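Inside a Desktop Computer

A desktop computer is a box full of parts, and each part has its own job. The largest is the motherboard, a flat board that lets the other parts send messages to one another.

The processor, or CPU, follows instructions. It fits into a square holder called a socket. Memory modules fit into long, narrow slots and hold the work the computer is doing now.

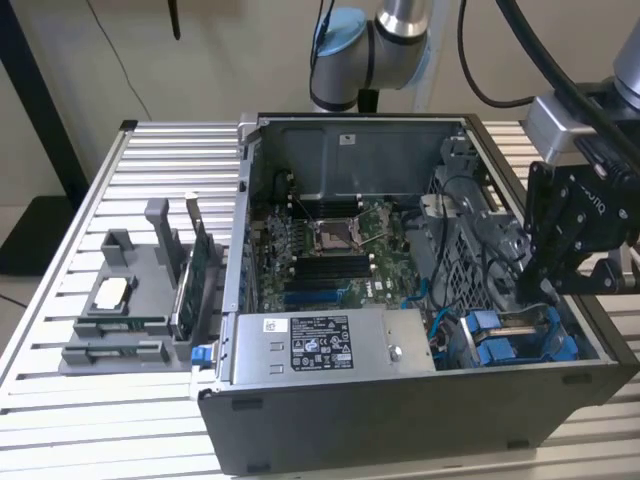
An open computer case. The CPU socket on the green motherboard is empty.

The power supply is a metal box that feeds electricity to every part - even the small ones. Children should never open a computer without an adult.

Text: Begoñe Bermúdez, Nalenum Learning Center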